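Painting One Accent Wall Behind a Bed

An accent wall is a one-weekend job for one person. The surface covered in this guide is standard drywall with an existing coat of flat or eggshell latex in sound condition. Plaster, paneling and bare drywall need different primers and are covered on separate pages.

Materials

Interior latex, eggshell or matte, one gallon
Stain-blocking primer, one quart
Painter's tape, 1.5 inch
Lightweight spackle and a putty knife
220-grit sanding sponge
Angled sash brush, 2.5 inch
Roller frame, 9 inch, with a 3/8 inch nap cover
Tray, drop cloth, damp rags

Calculating paint

Multiply wall width by wall height. A wall 13 feet wide and 8 feet high is 104 square feet. Two coats bring that to 208 square feet, so one gallon is enough, with paint left over for touch-ups. Do not subtract for the headboard. The full wall gets painted, including the part that will be hidden.

Preparation

Pull the bed at least three feet from the wall. If the headboard is bolted to the studs, take it down and bag the hardware. Remove outlet covers after switching off the breaker. Wash the wall with a mild detergent solution, rinse, and let it dry overnight. The area behind pillows usually carries skin oil and hair product, which will show through new paint as dull patches.

Fill nail holes slightly proud of the surface. Sand flush when dry, wipe off the dust, and spot prime each repair.

Choosing a color

View samples on the wall itself at 8 in the morning and again after dark with the lamps on. Hold a piece of the headboard fabric, or a cushion in the same color, against each one. A wall one or two steps lighter than the fabric keeps the edge of the headboard readable. An exact match is hard to achieve and tends to look like a near miss. 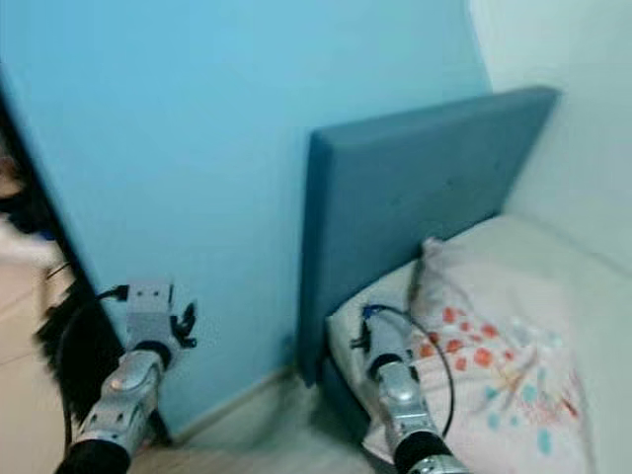
Light blue wall with a deeper teal-blue headboard. The adjoining wall is white.

Taping and cutting in

Run tape down the inside corner on the side that stays its original color. Press the edge with the putty knife. Seal it with a thin brushed line of the original wall color and let that dry. Any bleed under the tape will then match the wall it lands on.

Cut in a 2 inch band along the corners, ceiling and baseboard. Load only the first third of the bristles.

Rolling

Start at a top corner while the cut-in band is still wet. Roll in sections 3 feet wide, working ceiling to floor, and overlap each section by a few inches. Finish every section with light strokes in one direction. Allow four hours before the second coat, longer in humid weather.

Pull the tape at a 45 degree angle while the second coat is still slightly soft. Leave the bed away from the wall for 5 days. Upholstery pressed against fresh latex can stick and lift the film.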